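Section 4. Getting the two-arm table cell ready for a rack build

You have the Judholm cell bolted down and powered up, so now comes the part most owners enjoy – teaching the pair of arms to share a job. We use the Skastia rack kit for this because its posts and trays are light and forgive a clumsy grip. Set aside 44 minutes the first time through, and please don't rush the cable check.

1. Spread the black cloth over the table and smooth it toward the wall.
2. Set the rack parts within reach of both arms.
3. Run both arms to the ready position at speed setting 27.

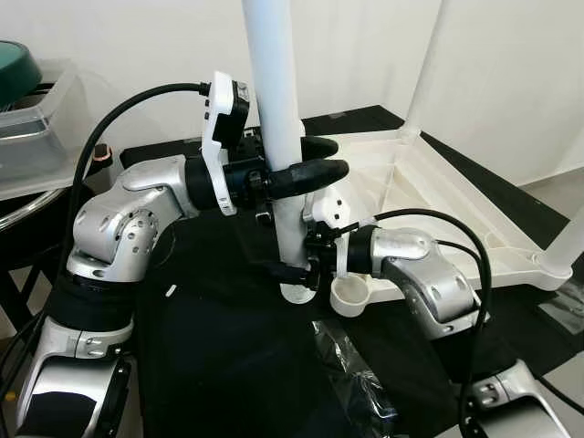

Grip height matters more than grip force when two arms work on one post. If both grippers try to take it at the same level, the fingers will meet and the cell will stop with code 119. Let one arm take the upper hold and bring the other in lower down, the way the left gripper has closed on the white post here with the right one waiting beside it just below. Once you are happy with the spacing, save both positions under the same name.

4. Look over each gripper cable. It should bow out in an easy loop, with no sharp bend at the connector.
5. Move each wrist slowly through its full turn and watch that loop as it goes.

Caution: Keep your hands off the table while either arm is moving, even at low speed.

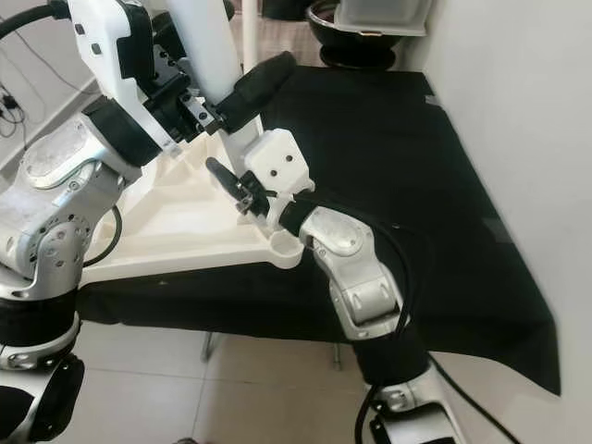

Figure 4-2. Both arms at the tray, with the post between the left gripper's fingers.

6. Bring the tray in with a corner socket facing the right arm, then jog the post toward it in small steps. If it starts to lean, stop, back up a little and try again. A bit of patience now will save you a good deal of re-teaching later.

Note: The Georgiou finger pads wear faster on the lower finger. Check them every 36 builds and replace them as a pair.

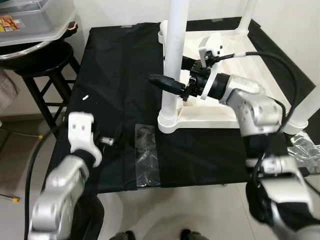

Figure 4-3. Right gripper holding a black tapered part near the post; left gripper open over the cloth.

7. Before you start a full run, pick up any small parts and plastic bags left on the cloth, and clear the floor beside the table too.
8. Save the program in Neltier and go on to Section 5.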